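Frequently Asked Questions - Document Drop-Off and Folders
Pridis Records Office

What should I bring my papers in?
Please use a plain paper folder in a light color. Binders and boxes are not accepted at the desk.

How many folders may I submit at one time?
Up to seven per visit. Larger sets must be arranged in advance with Despina Karamanlidis at extension 748.

Is there a limit on the number of sheets?
Each folder may hold no more than 60 sheets. Remove staples and paper clips before you arrive.

When is the desk open?
Every weekday except Tuesday. The office is closed throughout August.

How are folders sorted?
Staff lay them flat on the sorting table and check the contents against your form. Folders that belong to one request are kept together and may overlap.
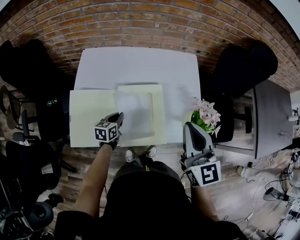
Any folder without a form is set aside until the sender has been contacted.

Can I get my folders back?
Yes. Request their return on Form 3368 - the originals will be mailed to the address you provide. Unclaimed folders are recycled at the end of the year.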